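Tuesday, audio bench

Continued with the threat call recordings from the Killdale set. Reminder for colleagues who were away: we want to know whether the voice comparison gives the same result when the speaker is in a small furnished room and when he is in a bigger room with echo. The court will ask this, and at the moment our answer is weak.

In the morning I cut the material again. There are now 336 clips, all between two and nine seconds. I removed those where the telephone network had put in its own noise, and also the ones with two people speaking at the same time. The list of removed clips is in the shared folder, please do not put them back without telling me.

First run in Sedine was useless. I had left the high filter at 3,000 Hz from the last job, so many of the "s" and "f" sounds were gone. My mistake. I changed it back and wrote the setting on the front page of the job sheet, where it should have been from the beginning. The second run took until lunch.

Results of second run: dry clips are good. Clips with added echo lose a lot, more than I expected, and the loss is not equal for all speakers. The low voices suffer most. I do not understand this yet.

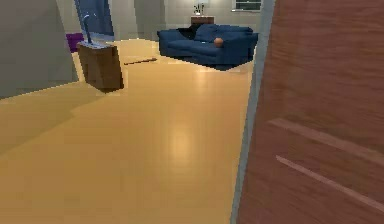
For the echo I used until today only the measured response from the Montecinos flat, where there is carpet and heavy curtains. It is too kind a room. A living area with such a wide, smooth floor would send much more sound back, and a speaker who stands near a big wooden door gets one more early reflection from the side. So the next response must be from a hard floor, with the microphone once in the open part and once close to a door. I will take the sweep at 70 dB as before, otherwise we cannot compare with the old series.

Afternoon: tried Gidatent for taking the echo out before the comparison. It makes the voice nice to listen to, but the scores become worse, and on a few clips it invents a kind of ringing after the words. I would not like to explain that to a judge. For the moment it is allowed for listening copies only, never for the measured ones. The originals stay write-protected as always, and I checked the hash values again before I closed the job.

Small problems: left headphone on bench 2 crackles when the cable moves. Label printer is out of tape. The wall clock is slow again, use the computer time for the log.

To do: ask for the key to the big meeting room, it has tiles. Repeat the low voices alone, with and without echo. Check if the loudness levelling was on in the first series, I cannot find it in my notes.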